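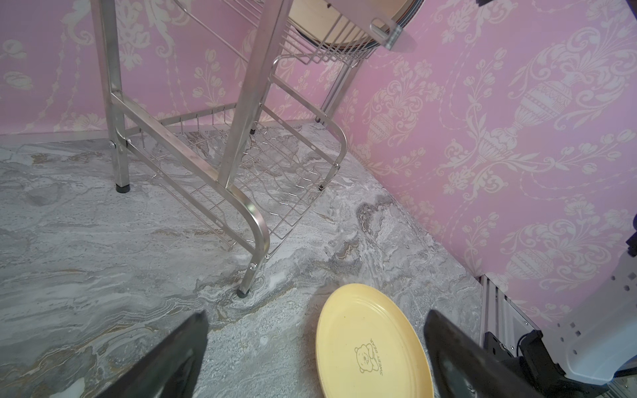
Dish rack with the plates in the upper basket, at the wall corner.

Home | Notices | Minutes | House Rules | Contact

Minutes of the kitchen meeting, Skulo shared house
12/13/24
Written by the minutes secretary

The meeting was opened after dinner. Present were 8 residents, which is enough for decisions under the house rules. The minutes of the August meeting were read and accepted with one correction: the kettle was bought with house money and was not a gift.

1. The dish rack

The steel rack stands now on the floor. The resident from the upper floor explained that the counter is too short for it since the new stove from Ackermann was put in. Several residents find the floor a good place, as the rack stands steady on its rubber feet and the plates are easy to reach for everyone. Two residents do not agree. They said that dishes should not be kept so low, because dust comes in when the floor is swept.

After a long discussion it was agreed that the rack may stay in the corner until the end of winter. The plates shall be kept standing in the upper basket. The lower basket shall be used only for pots and lids, and no food or cloths shall be put there. Whoever sweeps the kitchen must lift the rack away first and put it back after.

One resident asked if the rack can be replaced by a wall model. She had seen one from Erkico in the shop near the station. The price is some 3000 in our money, and this was considered too much for this year. The question can be brought again when the heating bill is known.

2. The pink wallpaper

It was asked whether water from wet dishes can harm the wallpaper. The landlord has written to us that the paper with the urns must remain and that we may not paint over it. He will not pay for stains. The meeting decided to keep a space of one hand between the rack and both walls. A proposal to hang a plastic sheet behind the rack was voted on and rejected, with 2 votes for, 5 against and one resident not voting.

3. Floor

The marble pattern makes it difficult to see water drops, and one resident has slipped near the rack. She was not hurt. From now on the plates must drip off over the sink before they are carried to the rack. A dry cloth will hang on the hook by the door for wiping the floor. Please do not use this cloth for hands.

The floor cleaner from Ornine is almost finished. The residents of the back rooms will buy a new bottle and give the receipt to the house cash box.

4. Washing turns

The list of turns was not followed in the last weeks. It was agreed to make the turns shorter, so that each resident has 3 days and then the next one takes over. To exchange a turn is allowed, but it must be written on the list. Cups left in the bedrooms are the matter of the person who took them there.

5. Other questions

The cream plates belong to the house and shall not be taken to the garden. The resident who has borrowed the big soup pot is asked to bring it back.

The complaint about the noise of the washing machine was moved to the next meeting, as the person who made it had already left for work.

Tasks: wiping cloth and hook, ground floor residents. New list of turns, minutes secretary. Answer to the landlord about the wallpaper, upper floor.

The next meeting will be announced on the kitchen door. The meeting was closed with tea.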